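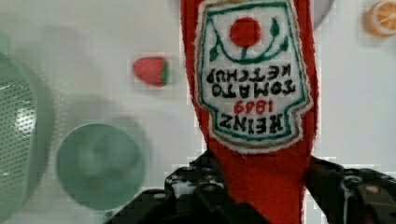 Plush bottle slips or twists when I teleoperate the pick. Change the demos or change the gripper settings?

Posted by Jucélia Quintana in Teleoperation and Teaching

Setup: one arm on a Catterall controller, leader arm for remote control, wrist camera plus an overhead camera. The task is a tabletop pick and place with toy food, and the item giving trouble is the soft ketchup bottle. I have 309 recorded demonstrations. The policy was trained on all of them.

The hard toys are fine. With the bottle, the policy closes near the cap end, lifts, and the body swings. In some runs it then opens early. When I look back through my own demos I can see that I grip in different spots, sometimes at the neck, sometimes across the middle, and that I pause over the bottle before closing. The pauses are in the data.

The bottle starts on its back, label up, between the mug and the toaster oven, with the cap end toward the front of the table. Coming in from the oven side, the arm has to reach over the oven, so I don't have much freedom in wrist angle.

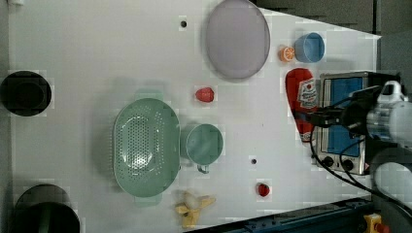 What I have tried so far

Closing force up from 18 to 25 (controller units). The swing got smaller but did not go away. Slower lift, no clear change. I have not tried moving the oven, as its position is fixed in the task sheet.

Should I delete the mixed demos and record again, or is there a way to save them?

Faizal Hartono

Pick one grip point and keep to it. Soft objects do not forgive a mixed set. If half of your demos grip the neck and half grip the middle, the policy can land between the two, and on a tapered body that is a poor place to close.

You do not need to delete everything. Sort the demos by gripper position at the moment of closing, relative to the bottle. Keep the larger group and set the other aside. Then trim the pauses: drop any run of frames where the leader arm is below your motion threshold and the gripper command does not change. Leave a short dwell right after closing, or the policy will learn to lift before the fingers have settled.

For the new recordings I would grip across the middle. It is closer to the center of mass and the swing mostly goes away by itself. Approach from above the bottle, rotate the wrist before you descend, and do not correct the rotation once the fingers are beside the fabric. Put the force back to 18. Squeezing harder on stuffing only moves the stuffing.

Check the start layout too. Reset from a saved overhead still with the arm withdrawn, and overlay it on the live view until the bottle lines up. After that, vary the bottle angle on purpose and log it.
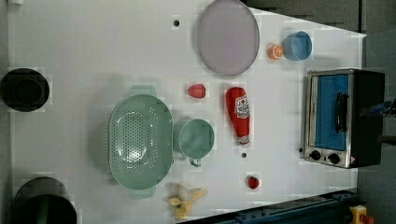
Plurkis

The overlay is good advice but it fails if the overhead camera gets bumped. Ours at Ollside moved slightly in May and we kept lining things up to the old still for a whole batch. Use a fixed point on the tabletop as a check before each session.

Also, I disagree on the middle grip. If the place step needs the bottle upright, gripping across the middle while it lies flat can leave you with an awkward wrist turn right next to the oven. Depends on what the task sheet says about the end pose.

Mevham

just record more. we had 2000 demos and the soft stuff sorted itself out

Jucélia Quintana

End pose is lying flat, so the middle grip is allowed. I sorted by closing position as suggested and the neck group is the larger one, which is annoying. I will set it aside anyway, trim the pauses in the rest and record a new batch at force 18 – same leader arm, same start layout.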